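Collecting & Local History > Works on paper > School pastels from Anivberg - frame, store or give away?

pastelbox_ann
8 Dec 2021
Hi all, first post after a lot of reading. My aunt left me a flat cardboard folder with 14 pastel drawings in it, all done by kids at the old Bronik school when she was teaching there. Farm dogs, a windmill, a really terrific storm over a grain shed. Most have a first name penciled on the back and that's it. Two are signed properly, one of them Čestmír Charvát, and I gather he went on to paint signs all over Anivberg.

They're on cheap gray school paper and every time I lift one I get color on my fingers. I want to do right by them but I don't have a museum budget! My cousin says spray them with fixative and put them up in the hall. My gut says no. What would you do?
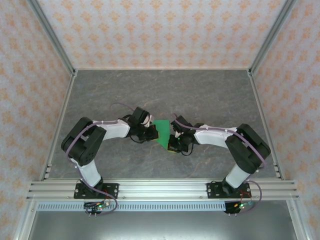

Patterned walls, gray work surface

gumtape
Your gut is right, please don't spray. Fixative darkens pastel, the whites especially, and you can't take it back. I did it to one of my grandmother's flower pieces years ago and the pale yellow went to mud. I still have it and I still wince.

Put each one in its own folder with a sheet of glassine on top, and lay them flat in a box. Don't slide the glassine around. Lower it straight down and leave it there.

oldquarto
Going to disagree a bit with gumtape. A light coat of a decent fixative won't ruin anything, working artists do it all the time. What ruins pastels is forty years in a drawer with people pulling them out to look. If ann wants them on the wall she should be allowed to enjoy them.

gumtape
Working artists spray their own pictures, and they can go back in with more color afterward. These kids can't. Frame them unsprayed with a deep mat and they'll be fine on a wall out of the sun.

oldquarto
OK, the deep mat I'll give you. I've just seen too many things "preserved" into a closet where no one looks at them again.

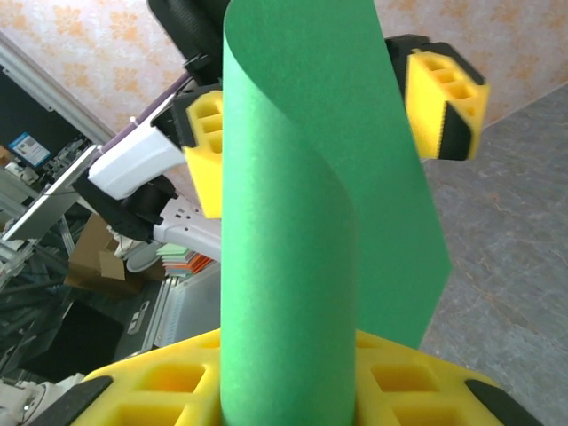
Green paper, partly rolled

millrace
Hello from one town over! I grew up near Hasis and my mother went to Bronik school, so I got goosebumps reading this. Before you buy a single frame, write down everything. Which drawing was on top of which, what's on the backs, any scraps of newspaper in the folder. That order can tell you which class they came from and once it's shuffled it's gone.

Also get in touch with Zdeňka Jurčo, who put together the Bronik school reunion book (came out in May). She has the class lists and she's lovely on the phone, though she will keep you on for a while.

pastelbox_ann
Oh no, I've already shuffled them a little. I took phone pictures of the first few as they came out, so maybe I can work back from those. And there IS newspaper in there, folded under the storm one. I'll write to her tonight.

gumtape
Good that you kept the newspaper. Take it out and store it by itself though, it's acidic and it will brown whatever it touches. You'll probably find a tan rectangle on the back of the storm already.
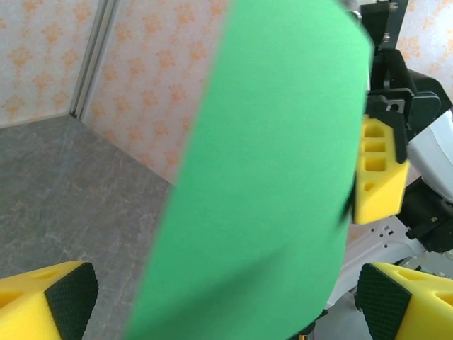
Can pastels on school paper be stored rolled up in a tube?
They should be stored flat, because rolling cracks brittle paper and rubs the pastel off onto the back of the sheet.

Flat box, big enough that you aren't forcing the corners. I use the Kwak ones with the metal edges but any archival box will do.

attic_ray
What are these worth, anyway? I saw a group of school drawings go for $2,000 at a sale last spring and everyone in the room acted like it was a bargain.

oldquarto
Depends completely on who and where. With a known story and names attached people pay up. Loose, with no history, I'd be surprised if the whole folder made $1,000. I wouldn't sell it off in pieces either way.

millrace
Please don't sell them in pieces. Some of those kids are still around! They're in their eighties and they'd love to see them.

pastelbox_ann
Not selling, promise. Ray, no offense taken, I did wonder too.

So here's where I've got to. Zdeňka answered within the hour and thinks she can put full names to most of them from the class lists. She'd like to see the backs first, so I'm going to
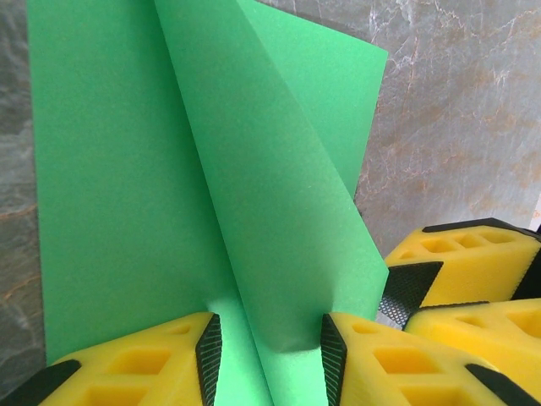

photograph each one front and back before it goes in its folder, and send her the lot. She remembers Čestmír's windmill from when it hung by the coat hooks, which made me tear up a little. After that I think the windmill and the storm get deep mats and go up in my hallway (north side, no sun) and the rest go in the box.

Where I'm stuck is what happens later. The Anivberg library has a local room and they seem keen, but they'd want the whole set now and I'm not ready to hand it over.

gumtape
Ask them about a loan, or a promised gift. You keep the drawings, they get good scans, and there's a letter on file saying where the originals go in the end. Get it in writing with the names listed.

oldquarto
Seconding gumtape for once. And let them hang the storm for a month or two, it sounds like a beauty.

pastelbox_ann
A promised gift is new to me, thank you both. I'll ask them and post the windmill once Zdeňka has had her look at it.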